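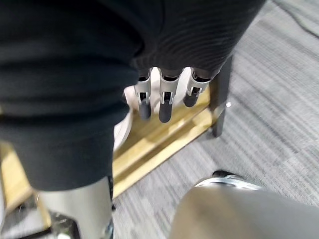

Wrist camera view: three fingers of the hand, with black fabric over the knuckles.

Sullutora Equipment Planning Set
README, version of Feb 28, 2021
Maintainer: Detlef Buschmann, Cerbridge

Purpose

This package holds the planning files for the second handling cell at the Fevuncombe site. The cell will pick up garments and other soft goods. The files cover purchase cost, spare parts, floor space and operator hours. They also include wrist camera stills from handling work, which the budget sheets refer to when a line depends on what the hand has to deal with.

It is a planning set. Do not use it to train or score a grasping model. The stills have no grasp labels and no force readings.

Contents

budget.csv: one row per purchase line, with quantity, unit price, supplier, lead time and approval status
spares.csv: fingertip pads, joint pins, cables and fasteners, with reorder levels
hours.csv: operator and maintenance hours by task
layout.txt: floor plan notes, power and network drops
stills/: 581 images in JPEG format
stills.csv: file name, task code and the budget lines each still is tied to

Fields in budget.csv

line_id: text, unique
group: arm, hand, camera, fixture, safety, software, labor
qty: whole number
unit_price: US dollars, before tax and freight
lead_days: calendar days from order to dock
status: quoted, approved, ordered, held
note: free text, may be blank

A blank unit_price means no quote has come in. A zero means the item is already in stock. Earlier copies of the file mixed the two, and any total taken from them should be run again.

Main cost lines

Hand. The plan calls for one working hand and one complete spare. Buying the spare with the first order saves a second freight charge and keeps both units on the same firmware.

Fingertip pads. Treated as a consumable. The sheet allows $345 for the opening stock of pads. Replacement after that is charged to maintenance. Pads are ordered in full sets, including when a single pad is worn, so that all contact surfaces in a hand are the same age.

Wrist camera. Fabric can cover the knuckles and hide the palm from this view, as in the still at the top of this file. A second, fixed camera is therefore listed under group "camera" with status "held". It should be approved before the mounting frame is ordered, as the frame drawing changes with it.

Cable sleeves and covers. Exposed joints and brackets are catch points for knit fabric. The sheet carries a sleeve kit for the wrist and a separate line for finger covers. The finger covers have not been quoted.

Fixtures and floor. Up to $3,000 is set aside for platforms, posts and fasteners. Flooring work is outside this budget and belongs to the building account.

Installation. Böttcher has quoted 600 per day, in dollars, for setup and safety checks. Travel is billed separately. The number of days is left open in the sheet until the layout is signed off.

Task codes in stills.csv

G1: garment, hanging
G2: garment, folded or gathered
S1: shoes and other firm items
M1: mixed items close together
X0: not assigned

Codes were set by hand by one person and were not checked by a second. Where fabric hides most of the contact area, the code is a judgment call.

Known gaps

Freight is missing on all lines in group "safety".
Power draw in layout.txt comes from supplier sheets and has not been measured.
Operator hours assume one shift. For two shifts, change the shift field in hours.csv and recalculate the labor rows. Pad use has to be updated separately.
Some stills have motion blur. They were kept, and the blur is not marked in stills.csv.
Lead times are as quoted, with no allowance for customs.

Updating the files

Edit the CSV files directly and keep the column order. Do not reuse a line_id after a line is dropped; set qty to zero and put the reason in the note field. Supplier quotes go in the shared purchasing folder under the same line_id.

The next full price check is planned for May. Quotes older than the previous check should be marked "held" until the supplier confirms them.

Access

Internal to Cerbridge and its suppliers on the Fevuncombe project. Unit prices must be removed from budget.csv before the package is sent to any supplier. Requests for changes go to Detlef Buschmann, with the line_id in the subject line.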